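Section 4: Setting up the bin

Read this section with the arm powered down. Then read it again, as you will have skipped step 3.

The Wokwood bin-picking kit ships with the software licence, a clamp and the practice blocks. It does not ship with an arm, a table or patience. Any robust bench will do.

1. Put the bin on the bench inside the arm's reach. If the wrist has to stretch for the far wall, move the bin. The arm will not meet you halfway.

2. Clamp one wall of the bin. A spring clamp is fine for blocks. For castings, bolt it down.

3. Jog the arm by hand control through every pose in the Palacios pose file, at the slowest speed, and watch the cables the whole way. They need slack to follow the wrist, but a loop that hangs below the gripper will find a block and go home with it.

4. Tip in the practice blocks. Resist the urge to arrange them.

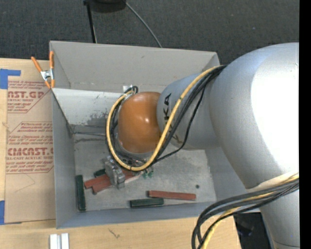
Wokwood Set-up Guide, Issue 2, p. 41

With the arm over the bin and the gripper above a small pile, check how it copes with blocks lying across each other. One standing lengthwise against a wall is a fair test of your calibration, and of your temper.

5. Start the Vendale cycle from the main menu. Leave the speed at the default until it has run 200 picks without a fault. Anjana Dewan in our support office can tell from the log when you haven't.

6. Save the bin position under a name you will recognise in December. "Test new final" is already taken on most of the systems we visit.

NOTE: Scuffs on the bin walls are normal wear and don't affect picking. Dents do. Replace a dented bin and repeat from step 1.

NOTE: Glare on a glossy surface can upset the vision system. Move the lamp before you ring us.

CAUTION: Keep hands, sleeves and lanyards out of the bin while the arm is enabled. The gripper was programmed to pick things up and has no views on what they are.

If you see fault code 56, the arm has lost its reference. Go to Section 7, written by Kerstin Engelhardt, who is more sympathetic.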